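OK so the Flernano sequel is moving again and I have been grinning since breakfast. A thread, because I can't keep this to one post!

Quick catch-up if you missed the first one: Flernano was the small, slow, very creepy space station movie that opened in 2,000 theaters in April and hung on for 13 weeks. It never hit number one. It just kept finding people (I went four times, no regrets).

Then the studio went quiet. The follow-up, Trordale, got pulled off the release calendar, and the fan boards decided it was dead. I kind of did too -- I even took down my countdown.

This morning Postska, who produced the first one, put up a short note saying the Trordale script is finished and they've started hiring for the build. Sets first, cast later. I love that order!

The note also says it picks up 14 years after the ending, on the planet this time. So we finally get to go down there. All that fog we only ever saw through the windows!!

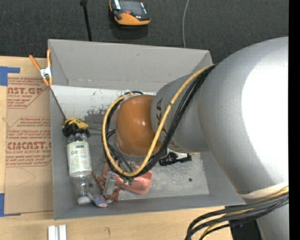
Do you need to have seen Flernano first?

The note calls Trordale a standalone story with a new crew, so you should be fine going in cold, but the last 20 minutes of the first movie are so good that I'd watch it anyway.

My one worry is length. Flernano is 96 minutes and doesn't waste any of them. Please don't give me a two-and-a-half-hour setup for part three. I want one ship, one bad decision and a lot of hallway.

Also hoping they keep the sound team. That low hum in the cargo deck section -- I still hear it when my fridge kicks on.

The Kwok, my local two-screen place, is already asking people if they'd come to a late show of the first one. I said yes before I finished reading the post. Row F if you're looking for me.

No release date yet, so the countdown stays off my wall. The poster is going back up tonight though.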